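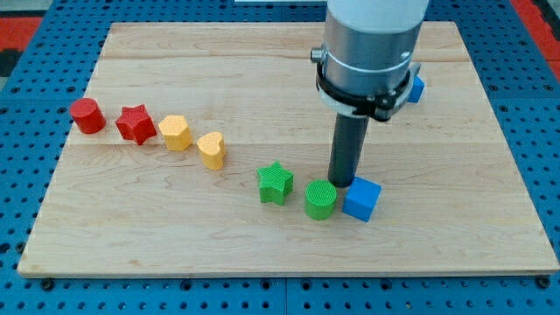
Figure 9.1 Shape blocks in a row on a timber board, with the arm's rod lowered close to the surface beside a blue cube.

Chapter 9
Pushing, Tapping and Other Contact Work

Up to now the arm in this book has worked in free air. In Chapter 7 it moved between taught points, and in Chapter 8 you wrote the routine that keeps it inside its own work area. If the arm went two millimetres wide of a point in either chapter, you probably didn't notice. Once the tool has to touch something, two millimetres is the difference between pushing a block squarely and knocking it over.

This chapter covers the simplest kind of contact work, using a plain round rod as the tool. A rod has no moving parts, needs no wiring and behaves the same from every side. It can push, nudge, press a button or trace a line. It can't pick anything up, and we won't ask it to. Grippers are left for Chapter 10.

The build follows the one Vittoria Cattaneo and Bogdan Tudose put together at the Kinnear shared workshop. Their first version used a length of broom handle held on with hose clamps, and it worked well enough to prove the idea. The trouble came when they took it off to clean the arm and put it back slightly crooked. Every stored point was then wrong, and wrong by a different amount depending on which way the wrist was turned. Section 9.2 deals with mounting the rod so that it goes back in the same place each time.

The work surface matters as much as the tool. You can use any flat board, provided it doesn't rock and can be fixed down. Check it with a straight edge in both directions and along both diagonals. A joined timber board will often cup a little over winter, more so in an unheated garage, so check it again when the seasons change. If you find a hollow, either plane the board flat or measure the height at several spots and let the program correct for it. Section 9.3 shows both methods.

Blocks in different shapes make good test pieces. A cube pushed at the centre of a face travels fairly straight, but pushed near a corner it turns. A cylinder will roll off to one side if the rod meets it even slightly off centre. Stars and hearts are harder again — the rod can settle into a notch and steer the block nicely, or slide off a point and lose it. Start with the cube.

What you will need
The arm and controller from Chapter 8
A straight rod with a rounded end
A clamp or collar to suit your arm's last joint
A flat board, fixed to the bench
A small set of blocks in colours your camera can tell apart
A feeler gauge or a few sheets of printer paper
Masking tape and a soft pencil

Before you start
Set the arm to its slow speed and leave it there for the whole chapter. Keep the stop button within reach of your free hand. A rod driven into a bench will bend the rod, mark the bench or strip a gear, and the cheaper arms won't sense the load in time to save themselves. Never hold a block steady with your fingers while the arm is moving.

9.1 Finding the surface
The program needs to know the height of the board before it can do anything useful. Lay one sheet of paper on the board under the rod. Lower the arm in small steps, sliding the paper back and forth after each one. When the paper begins to drag, stop and write down the height reading. Cattaneo's log for her arm gives 2487 encoder counts at this point. Yours will be different, so don't copy hers.

Repeat the test at 3 more places, well spread out, and mark each one lightly in pencil — you will come back to these marks in Section 9.3.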